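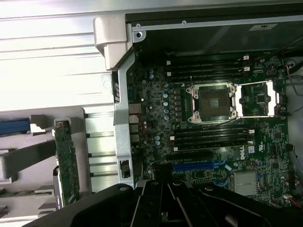
Darlene Fehr would prefer that the cell be re-taught from the fixture outward, and she put this to me by telephone before I had my coat off. Her position is that any correction made at the chassis will be lost the next time the grey tray is unbolted. I have recorded her view and accepted it in part.

Cell 8, Titthorpe Workshop
January 10, 2018

Work resumed on the desktop cell after the holiday closure. The counter stood at 384 cycles since the last finger service. The open Dell chassis was left on its side on the extrusion bench and its position checked against the stops on the two long edges. One stop had crept and was reset. The Campbell torque driver is still out for calibration, so the bolt was tightened by hand and marked with paint pen for re-checking.

The wrist view was reviewed next. The processor socket sits near the middle of the board and has served as our reference since the cell was commissioned. Glare from the ribbed chassis wall continues to trouble the edge finder. Exposure was reduced and the search window moved to the right, away from the wall. I also shortened the approach, as the fingers occupy a good part of the lower view when the arm is close.

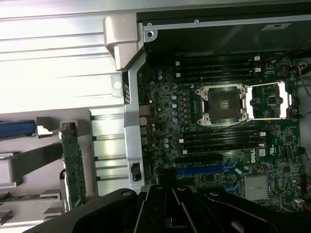

Wrist view over the board, socket load plate open.

The finger pads were wiped and the joint bolts checked. Both fingers closed evenly on the 74 mm gauge bar. The Jiler manual calls for fresh grease at the linkage at this interval, but our stock is past its date and a replacement tube has been requested from Voltisura. I do not propose to delay the cell on that account, provided the grease arrives before March.

The vertical carry pose was then re-taught with a long part held between the fingers. The lower end of the part has to clear the edge of the case on the way across, and the old pose allowed very little. The new one adds height at the tray side only.

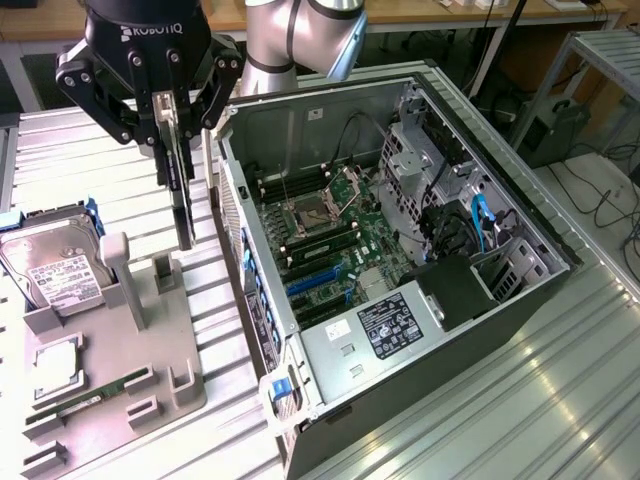 Afternoon: fixture and socket approach

Ms. Fehr's method was followed for the tray. The drive post, processor recess and memory slot were each taught afresh from the tray datum. The socket point was left as it stood — I was not prepared to disturb both ends of the program on one day. Approach speed above the board remains reduced until the offsets have been confirmed by a second person.

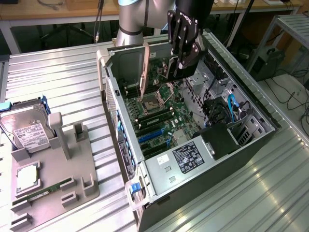
Fingers over the socket area, parts fixture at left.

The revised program is saved as 679 and the previous version retained. Outstanding: grease, torque driver, a matte cover for the chassis wall. The tray bolts are to be left alone until Ms. Fehr has visited.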